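Packaging and Everyday Use
Handout 4: Jars, jugs and the myth of the easy lid
Course notes, Songül Ağca. March 2018

Read this before the bench session. Bring your own container if you have one you hate.

1. What "easy open" is worth

Makers print it on everything. I have yet to see one explain what it was compared with. In the Jikcombe survey set for this unit, 421 people were asked whether they had trouble with lids at home, and 115 said yes. Fine. But they were asked on paper, sitting down, with no lid in their hands. People are bad at remembering small annoyances and they don't like admitting they needed help with a jar. I would not build a product on that number, and I'd be slow to quote it in an essay.

So we handle the things. Start with the wide screw lid on a small clear jar. The usual claim is that a bigger lid is easier because you get more leverage. True as far as it goes. It also asks for a wider grip, and a small hand may run out of reach before it gets the benefit. Watch the other hand too. Most write-ups forget it, and it's the one doing the holding.
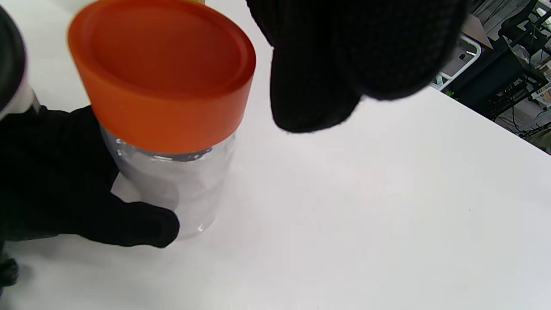 Fig. 1. Wide orange lid on an empty clear jar, with the holding hand low on the body.

An empty jar weighs next to nothing, and that makes it a poor test piece on its own. It slides and it tips. Test empty and full, and write down which. If your notes say "the jar was stable" and don't say what was in it, I will send them back.

Gloves: knit gloves are sometimes used to stand in for reduced feeling in the fingers. I have my doubts. A glove changes friction, thickness and touch all at once, so when someone fumbles you can't say which of the three did it. Use them if you like, but don't write "simulates arthritis" under your results. It doesn't.

2. Jugs and mouths

The second group of containers is the drinking jug with a molded handle. Catalogs love a handle. Ask what it is for. Carrying, pouring and steadying while you open are separate jobs, and a handle that's good at one can be useless at the next. Note where the hand really goes. Plenty of people ignore the handle and take hold of the body.

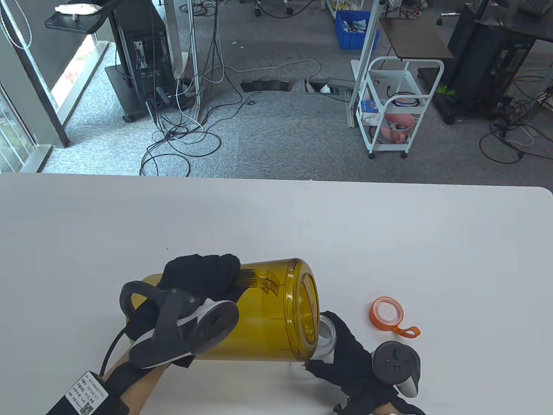

Then there's the question of parts. Once a cap comes away, it has to be put somewhere. A pull tab or loop gives the fingers something to find, and the Cunis reading makes a great deal of this. I'm less impressed. The author tried one shape of loop and wrote as if that covered all of them. Hyun-seo So's reply, also in the reader, is shorter and better.

3. Color and contents

Tinted plastic is sold as a way to tell at a glance what you've got. Try it. With a yellow container you may be looking at the color of the wall, the color of the liquid, or both. Set it beside clear glass with water in it and ask a classmate what each one holds, then ask how sure they are.
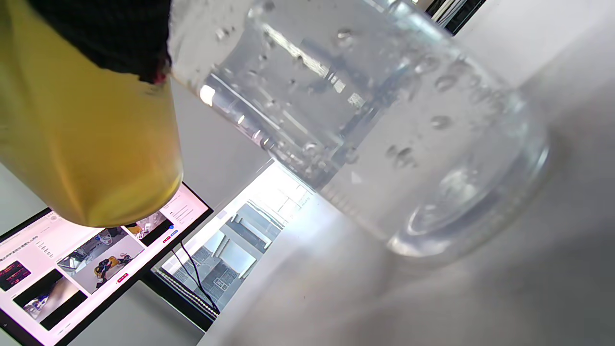

Fig. 2. Yellow container against a glass of water. Note the air bubbles in the glass.

The Undine sheet says tinted containers are "identified faster." Faster than what, and by whom? There were 200 trials and no mention of how many people did them. Ten people doing twenty each is a different study from two hundred people doing one.

For the bench session

Pick two containers with different closures. Open and close each one several times, changing hands partway through. Record the grip of both hands, where the lid ended up, and what was inside.
Leave out the word "intuitive."
Crăciun, chapter 2, is required. Chapter 3 is optional and mostly repeats it.
Written notes go in the box outside room 2641 before the next class.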